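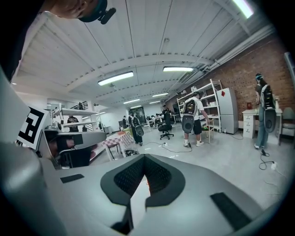
Collecting hand-held gripper demonstrations in a shared workspace. The square marker sits beside the gripper finger.

Dronik (demonstration method)

Dronik is a way of teaching robot arms by having people do the chores themselves, holding the gripper in their own hands. I've been keeping this entry up to date for the wiki, so forgive me if it gets a bit chatty - I'm rather fond of the thing!

Background

The method came out of Sanis, a small lab that had grown tired of steering arms with joysticks (slow going, and hard on the wrists). Their first write-up is dated 11 August 2022, and a revised one followed in September. An earlier project called Mamo had tried something similar with gloves, but the fingers never matched the robot's and a lot of the data went in the bin.

How it works

A person carries the gripper around and a camera on the tool records what the hand is up to. Printed square markers give the software something to measure against, and I'd say they're the most underrated part of the kit. The path of the hand is worked out later and fed to a policy called Altska, which learns to predict the next short stretch of movement. Several people can record in the same room, which I love, although you do end up stepping over the odd cable.

Results

The main study used 400 demonstrations across 3 tasks: folding a tea towel, stacking cups and putting groceries away. On the towel, Altska managed 42 good folds in 46 tries. Groceries were a tougher nut to crack, mostly soft bags, and the authors didn't organize those trials in a way that lets me quote a fair figure.

Criticism

Grip force isn't recorded at all. Changing the colour of the tabletop also threw the early policies off quite badly, and the September revision only partly fixes that.

See also: Mamo; Learning from demonstration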